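4.2 Folding long garments on the bed

Use the bed if you don't have a table long enough for trousers. A summer sleeping mat can stay on, but pull it straight first so the tiles lie flat.

1. Empty the pockets and close any zipper.
2. Lay the garment out at full length. A diagonal is fine on a narrow bed.
3. Smooth it from the middle toward the ends, then straighten the cuffs.

Note: Knitted cuffs stretch. Hold them flat — do not pull.
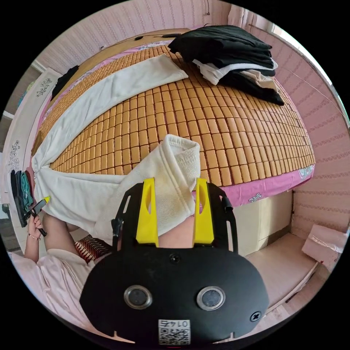 4. Bring the cuff end up to the far end and press the fold lightly with your palm.
5. Fold once more and add the piece to the stack. Keep the stack at one side of the bed, clear of the area you are folding on.

Caution: Do not drag light knits across the gaps between the tiles. Lift them.

For stacks of more than 10 pieces, start a second stack. Shelf spacing for the Wotetti wardrobe is given in section 4.3.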